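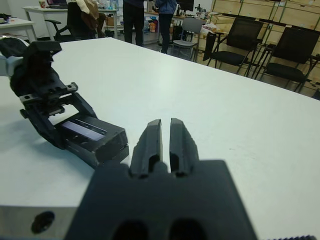
Reference > Furniture and Fittings > Work Surfaces > Work table

Work table

2nd January, by Karthik Sheikh

A work table is a freestanding table built for manual, clerical or technical tasks, as opposed to dining or display. The term overlaps with bench, workbench and desk. In general use a workbench is heavier, is often fixed to a wall or floor, and carries vises or stops for holding work. A desk is meant for writing and usually has drawers. A work table has a flat, unobstructed top and open space below.

Terminology

Trade catalogs use the words "table" and "bench" inconsistently. Carter Morin, in a survey of workshop inventories, separated the two by mass and fixing: a piece that one or two people could move without tools was listed as a table, and anything else as a bench. The distinction is convenient but leaves out wheeled benches, which are heavy and easily moved. Some writers use "packing table" or "assembly table" for particular trades, although the construction may be identical.

Construction

A work table consists of a top, a frame and legs. The frame may be a full apron, in which four rails join the legs directly beneath the top, or an open frame, in which the rails are set back or left out on one side to give room for the knees. Full aprons resist racking better. Open frames are preferred where the user is seated, and are often braced with a low rear stretcher to recover some of the lost stiffness.

Legs are made of timber, square or round steel tube, or extruded aluminum. Wooden legs are joined to the rails with mortise and tenon joints, dowels or corner brackets. Steel frames are either welded or bolted – a welded frame is stiffer for its weight, while a bolted one can be shipped flat. Threaded feet allow leveling on uneven floors. Where casters are fitted, at least two should have brakes, and the height of the caster must be included in the working height.

Tops

The choice of top depends on load, cleaning and the kind of wear expected.

Solid hardwood can be resurfaced many times but moves across the grain with changes in humidity. It is fastened with slotted brackets or wooden buttons that let it expand. Plywood is more stable and is often edged with a hardwood strip. Particleboard and fiberboard cores are cheap and flat, but swell if water reaches an unsealed edge. They are almost always covered with a plastic or paper-based sheet. When only one face is covered, the panel tends to bow, so a balancing sheet is bonded to the underside.

Stainless steel is used in kitchens and in some laboratories. Thin sheet is normally bonded to a board to deaden noise and prevent denting. Stone and cast resin tops resist heat and chemicals, and need a stronger frame.

Color and reflectance

The color of the top affects how easily small items are seen. White and light gray tops reflect more room light and make dark parts, thread and loose screws easy to find. They also show marks, and a glossy white finish can cause glare beneath overhead lamps. Matte or lightly textured finishes reduce this effect at some cost in ease of cleaning. Dark tops hide stains and are common in printing and metalwork, where ink and oil are unavoidable. For mixed tasks, a light matte top with a contrasting removable mat is a frequent compromise.

Dimensions

Working height is set by the task and the user. Fine work such as soldering or engraving is done with the surface above elbow height, so that the forearms can rest and the eyes are close to the piece. Light assembly is done near elbow height. Work that calls for downward force, such as kneading or planing, is done lower. A single fixed height is therefore a compromise in any shared room.

Depth is limited by reach. Items used constantly should lie within the arc of the forearm, and items used now and then within the arc of the extended arm. A top much deeper than this can be used properly only if it is open from both sides. Length is limited mainly by sag, which increases steeply with the unsupported span.

The Tiststead pattern, described by Holger Myklebust, has a top 917 mm high for standing work and is sold with blocks for raising the rear legs when the top is used for drawing. A later long version, at 2,343 mm, has a third pair of legs at the middle of the span. The Quezada pattern is 1,000 mm wide and square in plan, so that four people can work at it from separate sides.

Loading

Makers usually quote a uniformly distributed load. This figure does not apply to a weight concentrated at the center of the top or at an overhanging edge, where deflection and the risk of tipping are greater. Equipment clamped to an edge should be placed over or close to a leg. A clamp pad or spreader plate reduces crushing in board tops. Vibration is controlled by adding mass to a lower shelf, by diagonal bracing or by fixing the frame to a wall.

History

Trestle tables, with loose boards laid on separate supports, served as work surfaces long before fixed frames were common and remain in use for temporary work. Tables with joined frames became usual in workshops as permanent premises replaced shared or seasonal ones. Lucie Tremblay has studied the records of the Dusberg sewing works, where 128 trestles were replaced with iron-framed tables over several seasons. She attributes the change to the line shafting installed beneath the floor, which required the machines to stay in fixed positions.

Maintenance

Bolted frames should be retightened after the first weeks of use and whenever the table is moved. Covered tops are cleaned with a damp cloth and mild detergent. Abrasive powders dull the surface and make later stains harder to remove. Chipped edges on board tops should be sealed promptly with varnish or edge filler.

See also: Bench; Drafting table; Trestle; Vise

Further reading
Bañuelos, Jacinto. Frames and Tops. Mikirham Press.
Morin, Carter. Workshop Inventories Compared. Mikirham Press.

Last updated: March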